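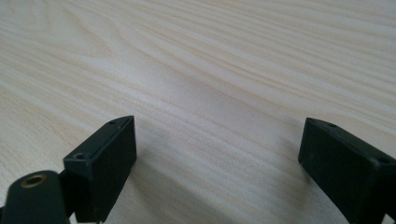 Zarnent wrote on Thursday:

> Has anyone refinished a pale tabletop like mine without it turning yellow? The grain is lovely, long tan lines on cream, and I want to keep the color as it is. The shop sold me Wendt hardwax oil, clear. I tried it on the underside and it went the color of weak tea. Do I need to bleach the wood first, or is it the wrong product? I would also like to know how far I can sand. I don't know if the top is solid or veneer.

Answering in reverse order, as the last point decides the rest.

Look at the end of the board before you sand anything. On solid wood the lines on the face carry over the edge and show up as end grain. On veneer they stop at a thin seam, or the edge has a separate strip glued on. Check the underside as well. If its pattern has no relation to the top, assume veneer and treat the thickness as unknown. I have gone through a face veneer with a random orbit sander at 120 grit in well under a minute, near a corner, and there is no repair for that short of a patch.

For veneer: hand sand only, 240 grit on a cork block, with the grain. Where the lines curve, follow the general run of the board and don't try to steer around each arc. Stop when the old finish dusts evenly. Keep the block flat and off the last 3 mm at the edges until the final pass.

On the color. Clear oil wets the fibers and darkens them, and on pale wood that reads as yellow. Bleaching first does not change this. It gives you a lighter board that then goes yellow by the same amount. Two things that do work:

1. A waterborne matte varnish. I use the Karmont floor grade, three thin coats, with a light rub at 320 between the first and second. It raises the grain slightly on the first coat.

2. A hardwax oil with a small amount of white pigment. Wipe off hard or it collects in the open grain and leaves chalky streaks. Easier to spot repair than varnish - less resistant to standing water.

Test either one on the underside, on a fresh patch sanded to the same grit as the top. The grit matters, coarser scratches take more pigment. Leave it overnight before judging.

The oiled patch you already have can stay where it is.

Jondar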